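From: Enda Moriarty
To: Meltgate house list
Date: 18 March 2020
Subject: Re: white unit in the lounge - what stays on it?

Folasade Abubakar wrote:
> Hi all. The white unit in the lounge has turned into a dumping spot
> again. I moved a stack of mail, two chargers and somebody's bike
> light off it last night so I could wipe it down. Can we agree on
> what is allowed to live there? I would also like to know if people
> still want shelves put up over it. Ebuka got a price in January and
> we never answered him.
>
> Folasade

Thanks for clearing it. The mail was mine and I have it now. The bike light is Sena's, I think. It is in the kitchen drawer if she wants it.

My vote is that the remote stays and everything else goes back to people's rooms. If it gets put away in a drawer we will lose it again, and the last replacement took 11 days to come. Keep it toward the left end so there is space to set down a cup or a plate at the other end. Please use a coaster. The top marks easily and the ring from last winter took me most of an evening to get out.

On the shelves, I would leave the wall alone. It was painted when we moved in and the lease says we have to fill and repaint any holes. Ebuka's price was $30 a shelf before brackets, and that does not include paint at the end. Ibrahim said he would do the drilling, but I would still prefer to spend the money on the hall closet, where we do need the space. If people want something over the unit, a picture leaning on the back would do, and it can come down in a minute. 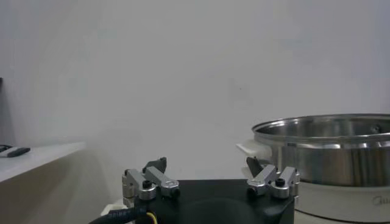 Lounge: the white unit and the wall over it.

One more thing while we are on the subject. The front of the unit needs a wipe too, not only the top. I used warm water and a little dish soap on a soft cloth and then dried it. Please do not use the scouring pads on it.

Sena and Ibrahim, can you both reply on the shelves? If there is no strong feeling either way I will tell Ebuka no thanks and take it off the house list.

Enda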